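Planau: build little phone apps out of blocks

Version notes and README, last gone over on 2026-01-18

Hello, and welcome! Planau is a small app builder that runs right on your phone or tablet. You drag blocks into a column, tap them to fill in the details, and press Go. There is no computer needed and no cable, and you don't have to type any code unless you want to (there is a text view hiding behind the pencil button, and some of you seem to live in it, which makes me very happy).

I'm Harriet Escobedo, and I started this project one rainy April when my niece asked me whether she could make a game on her tablet instead of just playing one. I said of course, went looking for something simple enough, and ended up writing it myself over more evenings than I care to remember.

What you can make with it

Mostly small things! People have sent me quiz games, tip splitters, a chore wheel, a practice timer for the clarinet, and a very serious app that only tells you whether it is bin night. Scripts can react to taps, shakes, the clock and incoming files. They can draw, play sounds and keep short lists. They can't run in the background for hours on end, and they can't read your messages. I get asked for that second one a lot, and I'm going to keep saying no.

Installing

Download the package from the releases page and open it on your device. Android will ask whether you trust the source, so say yes for this one install and then switch the setting back off afterward. The first launch takes a while as it unpacks the block library. Please let it finish, even if the progress bar sits still near the end (I know, I know, the bar is on my list).

You need Android 8 or newer. Older tablets may open the app, but the drawing blocks will come out blank, and I don't have an old enough device here to chase that one down.

Your first script

Tap the plus sign and choose Empty. Drag in "when tapped" from the yellow drawer, then hang a "play sound" block underneath it. Press Go, tap the screen, and enjoy the noise. If you hear nothing, look at the media volume and not the ringer volume. Everybody gets caught by this, me included, and I wrote the thing.

When you're ready for more, the Storham folder holds the sample scripts, going from very easy to fairly fiddly. Open any of them, press Copy, and change whatever you like. The originals are locked so you can't spoil them.

Sharing

Scripts are shared through Flurwood, our little public shelf. Press Share, give your script a name, and you get a short link you can send to a friend. They can run it, copy it and build on it, and your name stays at the top of the copy. Please don't put your full name or address in a script, especially if you're one of our younger builders.

Limits worth knowing

A single script can hold 2000 blocks. A list can hold 3000 entries, and after that the oldest ones drop off the bottom without a warning (I'd like there to be a warning). You can have 3 timers going at once. If you need a fourth, have one timer count the beats and trigger things in turn, as the metronome sample does.

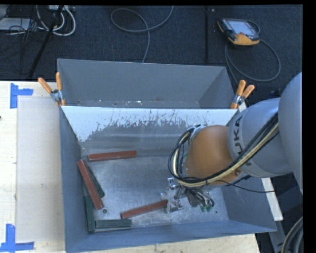

Long scripts also get slow to scroll on cheaper phones. Splitting them into pages helps a great deal: press and hold on any block, choose Move to new page, and everything below it goes along. Pages can call each other by name, so nothing needs rewiring.

Known troubles

Rotating the device while a script is running sometimes restarts it. Turn on Lock rotation in the settings until I get this sorted out.

The dark theme makes the gray drawer very hard to read.

Scripts made with Prins, the older builder this project grew out of, will import, but their sounds won't come along. Add them again by hand from the sound drawer and save before you close.

Reporting a bug

Please open an issue and tell me your device, your Android version and what you were doing just before things went wrong. Attach the script if you can bear to share it! Unfinished and messy is perfectly fine, mine are too. I read everything, though in busy stretches it can take me a couple of weeks to write back.

License

The app and the samples are free to use, copy and change. Scripts on the public shelf belong to the people who made them.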